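Category: Project Updates / Surgical Skills and Wound Closure

Stondine Wound Closure Program – Progress Report, Second Reporting Period

Prepared for the Jedar Fund by the program office, Plekesow site

1. Status

The program is on schedule against the revised work plan. Work in this period covered interrupted skin closure of straight incisions, the revised knot protocol, and the first pass through the scoring rubric. The drain-site and curved-incision modules remain scheduled for the next period and have drawn no funds to date.

A total of 143 closures were logged to the end of September. Of these, 97 have been scored by both assessors and are included in the interim dataset. A further 41 are awaiting the second assessment. The remainder were withdrawn for incomplete paperwork and will not be replaced, as the target for the period was met without them.

2. Closure technique

All closures in this period used simple interrupted sutures in black monofilament or black braided material, according to the allocation list. Black was retained over the undyed alternative for contrast against skin and fresh blood at review. The operator works from one end of the incision and ties each suture before placing the next. Tails are cut short on both sides of the knot, long enough to be held at removal and short enough that they do not lie across the wound.

Knots are to sit to one side of the wound line where tissue tension allows. Assessors were initially inconsistent in marking this item, and the wording in the rubric has been tightened. Scores given under the earlier wording were re-marked.
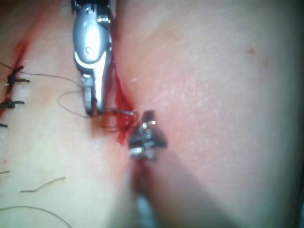 Edge eversion continues to be the item with the widest spread of scores. Where the margins on the two sides are of unequal bulk, the fuller side tends to ride over the other unless bite depth is matched deliberately. The protocol now asks for the depth of each bite to be checked at the wound edge before the second pass. The change adds time to each suture. Its effect on the eversion score will be reported once the outstanding second assessments are returned.

Blood along the unclosed part of the incision obscures the cut edge and affects both placement and marking. Operators are now instructed to clear the edge before each bite, using gauze with light pressure. Wiping along the wound line has been discontinued – it displaced the margins and left a smear that assessors found difficult to read.

3. Variations to the work plan

Two variations are submitted for approval.

(a) Transfer of the unspent printing allocation to suture consumables. The Montoya order was placed in smaller lots than budgeted and the unit cost rose accordingly. The total budget is unchanged.

(b) Extension of the assessment window by 7 working days per batch. The current window does not allow for assessors' clinical rosters, and late returns account for most of the backlog described in section 1.

4. Risks

The principal risk is assessor availability. A third assessor has been trained on the rubric and will be used for tie-breaks only until agreement with the existing pair has been checked. Supply of the braided material is adequate for the next period. No change is proposed to the storage or disposal arrangements.

5. Next period

Clear the assessment backlog; issue version three of the knot protocol; begin the curved-incision module. The interim dataset will be locked at close of business on the last Wednesday of the period and supplied to the Fund with the financial acquittal.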